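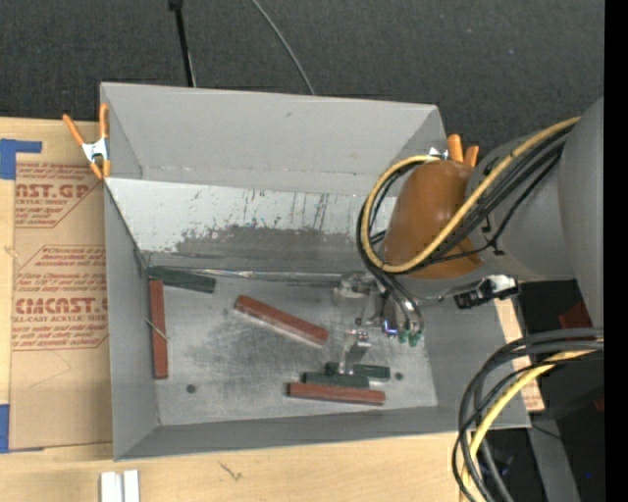
Tillum picking red and green blocks out of a grey bin

Tillum is my bin-picking planner, and it does the bit I always hated writing by hand - deciding which part to go for next and how to get the fingers in without clipping a wall. Blocks huddled together near the front are just the sort of thing I built it for!

You give it a depth image and a model of your gripper, and it hands back up to 19 ranked grasps with a path for each. The new Druveck plug-in (out in August) adds bin calibration too.

Licence: 600 euros per cell, updates for 14 months.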